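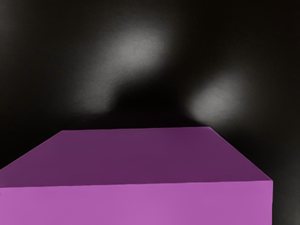
Which way should the Flerkden child seat face? Rearwards, for as long as your child fits within the harness - it's the snuggest way to ride!

Fitting the seat

3. Push both arms into the car's anchor points until each one clicks, then tug hard.

4. Lower the support leg until it stands firmly on the floor.

Caution: never fit the seat rearward-facing in front of an active airbag.

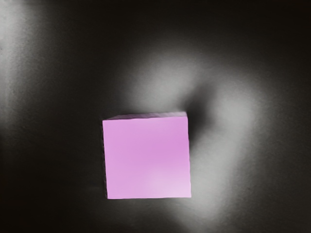 How tight should the harness be? Snug enough that you can't pinch a fold in the strap at the shoulder.

5. Take off bulky coats first, then buckle up.

Note: recheck the straps before every trip - children grow so fast!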